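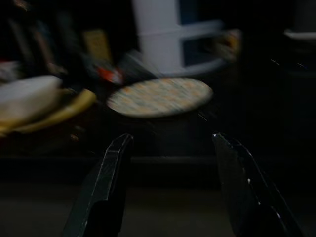 *Gripper fingers spread open in front of a speckled round disc above a dark work surface.*

## About Stirero

Stirero helps small organizations plan and pay for their first robots. We do not build or sell machines. Clients come to us with a job they want done and an amount they can spend, and we work out what to buy, what to rent and what to leave for next year.

The company was started by Vinh Khổng, who spent years in purchasing for a food service supplier, and Arsen Hladun, a maintenance engineer. Vinh handles quotes, leases and contracts. Arsen handles site visits and trials.

Most of our work is in kitchens, break rooms and small labs. Before a client signs anything, we ask for a trial at a real counter with a sink, plates and tongs on it.

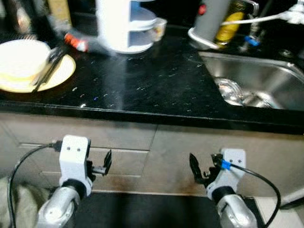 A trial tells us which line items the first quote left out. Spare fingers, cables, mounting hardware and floor space come up most often. On the Bekwood project they added $2,701 to the first-year budget, and the client had time to move the money before the October order.

Each plan we write covers 3 years and includes:

- purchase or lease price, with at least 2 quotes
- installation and changes to the room
- spare parts and service visits
- staff hours for training
- resale or return at the end of the term

We take no commission from manufacturers. Our fee is fixed and agreed in writing before the first visit. A single-site review costs $582, and larger plans are quoted separately.

Page updated June 19, 2024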